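Kitchen & Table > Worktops > Solid wood
Search the store Enter keyword or item no. Go

Ernisby Butcher-Block Countertop, Light Oak

Most product pages for wood counters read as if the writer had never wiped one down. They promise a surface that brings warmth into your home and lasts a lifetime, and they keep the words "oil" and "ring" for a leaflet inside the box. We sell the Ernisby, we think it's a decent counter for the money, and we would still like you to read this page before you order. Wood tops come back to us more than anything else in the kitchen section, and in most cases the top is fine. The buyer wanted something else.

What it is

The Ernisby is a solid oak top, made of strips glued side by side and sanded smooth, in a light color that the maker calls natural. We'd call it pale straw when it arrives and a bit more honey after a year near a window. Every top is different. Some have knots and some have nearly none, and you can't choose. If you order two lengths for an L-shaped kitchen, ask us to pull them from the same batch. We will try. We can't promise the strips will match across the corner, and anyone who tells you they can is guessing.

The front edge is slightly eased, so it's kinder to forearms than a sharp square edge. The back edge is left square to sit against the wall. Ends come raw, and you need to seal them. Please don't skip the ends, even the one that will be hidden behind the stove. End grain drinks water, and a hidden end is the one you won't see swelling.

What the maker says, and what we think

"Suitable for direct food preparation." True in the sense that nothing in the recommended oil will hurt you. We would still use a cutting board. Knife marks don't sand out as easily as people say, and if you sand one patch you get a shallow dip that catches the light every evening. Use a board and keep the counter for everything else.

"Naturally resistant to bacteria." We've left this off our own label. People have argued about it for years, and we'd rather you just wash it. A cloth, warm water, a little dish soap, then a dry towel.

"Heat resistant." We don't agree with this at all. A coffee mug is fine. A pan straight off the burner will leave a mark, and the mark goes deep. Use a trivet.

"Ages beautifully." Maybe. Oak looks good when it's looked after. Around a sink it can go gray or black, and that isn't beautiful to most of us. If your faucet drips, fix it before you fit the counter.

"Low maintenance." Compared with what? It needs more care than laminate or quartz and less than marble. You'll oil it often at first and then a couple of times a year, more near the sink.

Living with it

A counter is mostly a place where things get left. Breakfast plates, a mug, a spoon somebody means to use again. Catalog kitchens show a bowl of lemons and acres of clear wood, and that tells you very little about whether a pale top will look messy with real stuff on it. Our view is that light oak is forgiving with dishes and unforgiving with drips. White china looks good against it. Crumbs hardly show, which may or may not please you. Tea, red wine and beet juice show up right away. 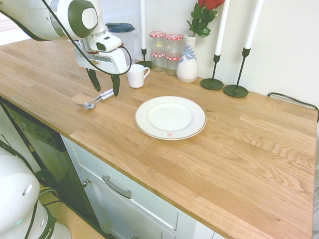
Can I leave wet silverware on an oak counter?

For a few minutes, sure, but dry it before you walk away for the evening. Water trapped under metal can leave a dark mark in oak, and plain steel is the worst for it. A folded dish towel under anything that's draining will save you a lot of sanding.

Depth is the other thing to think about before ordering. A plate in the middle with a mug and a row of small jars back by the wall is a comfortable arrangement on a standard-depth counter. Add a toaster and a bread box and you've lost your work space. We get asked for the deeper cut a lot, and we do sell it, but measure how far you can comfortably reach first. A deep counter collects things at the back. You end up with jars you never open and a pitcher you have to lean for. If your wall cabinets hang low, the back of a deep top gets dark too.

Storage on the counter or off it? We have no strong opinion, except that anything that stays in one spot for months will leave a paler or darker patch under it as the wood around it changes color. Small jars are easy to shift when you wipe. A heavy mixer isn't, so move it now and then, or accept that it has a permanent home.

Finish: oil or varnish

The Ernisby ships with one thin factory coat of oil. The factory says this is enough for fitting. We say it's enough to keep dust out on the truck. Plan on more coats before you cook anything near it.

We stock Skilirier counter oil, and we use it on the display top in our own store. It goes on thin, it smells for a day or so, and it dries to a dull sheen. It will not make your counter waterproof. No oil will. What it does is slow the water down so you have time to find a cloth. Cheaper oils work too. Plain mineral oil from the drugstore is fine if you don't mind putting it on more often. Avoid olive oil and other cooking oils, which go sticky and start to smell.

Varnish gives you a harder skin, and for a rental we can see the point. The trouble starts when it chips. Water gets in under the edge of the chip, and then you have to strip a whole section. With oil you can fix a small spot on a Sunday afternoon and be done. Most customers who call us about varnish end up going with oil, and a few go the other way and are perfectly happy.

Whatever you choose, put the rags outside, laid out flat, until they're dry and stiff. Balled-up oily rags can catch fire by themselves. We put this on every wood page and we'll keep doing it.

Fitting

Let the top sit flat in the room for 2 days before you cut it. Leave the wrapping open at the ends. Wood moves with the air in your house, and you want it to do its moving before it's screwed down.

Use slotted brackets, never plain screws straight up through a fixed rail. The top will swell a little in a damp June and shrink when the heat is on, and a top that can't move will split or cup. Leave a gap of 10 mm at the wall and cover it with a strip or with tile. People who push it tight to the wall for a cleaner look are the people who call us in summer.

Oil the underside as well. It's a boring job and your arms will ache. If only the upper face is sealed, the two faces take in moisture at different speeds, and the counter bends.

Above a dishwasher, fit a vapor barrier. Steam coming out of the door goes straight up into the wood. We sell the foil kind, and the foil kind from any hardware store is just as good.

How it compares

Ernisby light oak: our pick if you like a pale kitchen and don't mind some work. Strips are a fair width and the glue lines are tidy on the ones we've opened.

Bralia beech: costs less and is more even in color, a little pink. It moves more than oak in damp air. Good for a desk or a laundry room. We wouldn't put it around a sink.

Huamán walnut: dark, handsome, and priced to match. Softer than oak, so it dents. It hides coffee stains very well and shows flour and dust all day long. Buy it if you love the color, and don't let anyone tell you it's tougher.

Laminate with an oak print: we sell that too, in another section. It looks like what it is from close up. It also needs no oil and doesn't care about your faucet, and for plenty of kitchens it's the sensible choice.

Samples

Order a sample before you order a top. The photos on any website, ours included, shift the color of wood, and so does your screen. Put the sample on your present counter, set a wet glass on it overnight and look in the morning. Then oil it and try again. If the first ring bothers you, you've learned something for the price of a sandwich. Samples are cut from offcuts, so a sample with a knot doesn't mean a top full of knots.

Returns

Uncut tops in their wrapping can come back. Cut tops can't, and neither can tops returned on account of grain, knots or color, since those vary in every piece we ship. If a glue line has opened or the top has arrived bent, send us photos before you do anything to it, along with one of the label on the wrapping. Don't oil it first. Once it's oiled we can't send it back to the maker, and then we're all stuck.

Delivery is to the curb. The longer lengths are heavy and awkward on stairs, so have a second person there and measure your hallway turn. The driver won't carry it in.

Page last checked Mon 13 October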